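Right, quick thread from the Holberg open day in Clornden, for those who asked me how it went. 1/

Got there early and still ended up behind a school group. They let 337 people in over the day, and I think most of them were in front of me at the tea urn! 2/

Younes Ouali did the talk on taking old PCs apart for parts, which was the bit I'd come for. Really good speaker, happy to be interrupted (I interrupted him 2 times, sorry Younes). 3/

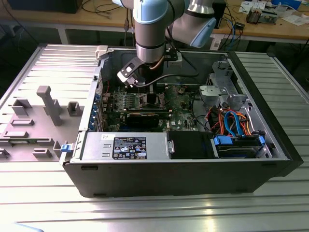 Filed under: Days out, Robots

An old Dell on its side with the side panel off, and the arm going straight down into it. I could have stood there all afternoon. Look at all those cables by the drive cage, I get in a muddle with those using my own two hands! 4/

Younes reckons 2,460 machines came in to them in July alone. I asked whether laptops are next and he pulled a face (glue, apparently). 5/

Missed the Yorath demo as I was queuing for a sandwich. If any of you saw it, tell me everything please. 6/6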